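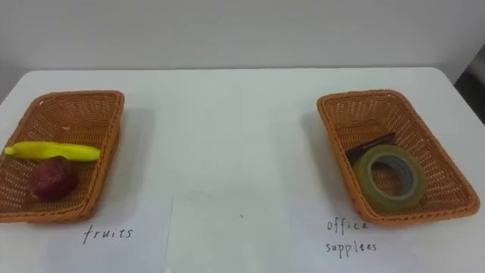
February
By Yolanda Palacios

3.2 Moisture loss under ambient display conditions

Mass loss in fresh fruit after harvest is driven mainly by transpiration through the skin and the stem scar. The rate depends on the difference in water vapor pressure between the fruit and the surrounding air, on the ratio of surface area to mass, and on the resistance of the cuticle. Containers affect the first of these terms. A closed plastic tub holds a layer of humid air against the fruit, while an open container with gaps in its walls allows that layer to be replaced by room air. Earlier work in this series (Section 2) dealt with closed packaging only. The present section considers open containers of the type used in small shops and homes.

Fruit was obtained from the Barroso orchard and from a wholesale supplier in Zandale. The two sources were kept apart throughout, as the Barroso fruit had not been waxed. Each piece was weighed on arrival, marked on the stem end with a dot of food-grade ink, and assigned at random to a container. A total of 200 pieces entered the trial. Pieces with broken skin or visible mold on arrival were excluded before this total was reached.

Room humidity was logged with a Brelter sensor placed at fruit height. Mean relative humidity over the trial was 67 percent. Air speed was not controlled, although doors were kept shut between weighings and the ventilation was left at its lowest setting. Weighing took place in the early morning, before the heating came on.

Figure 4. Woven baskets of the open type, with handwritten paper labels placed in front.

Loss was expressed as a percentage of arrival mass and fitted with a straight line for each piece. A linear model was adequate for the waxed fruit. For the unwaxed fruit the residuals showed slight curvature, with faster loss early in the trial, and a second term was added. The faster early loss is consistent with drying of the stem scar, which seals over as its outer tissue loses water.

The effect of wall openness was smaller than expected. Fruit resting against a woven wall lost mass at nearly the same rate as fruit in the middle of the same container. Contact between neighboring pieces had a larger effect – touching pieces shield part of each other's surface – and this was visible in both sources. Fruit in solid-walled Potex trays, used as the control, showed the same pattern. We therefore treat loading density as the main variable in Section 4 and carry wall type as a secondary factor.

Two limits of the method should be noted. Lifting a piece for weighing disturbs the air layer around it and changes its contact with its neighbors, so pieces were returned to the same position and orientation as far as possible. Respiration also removes carbon from the fruit, and the mass lost in this way was not separated from water loss. At room temperature the respiratory share is small for the fruit used here, but it would matter more in a warmer store or in fruit close to full ripeness.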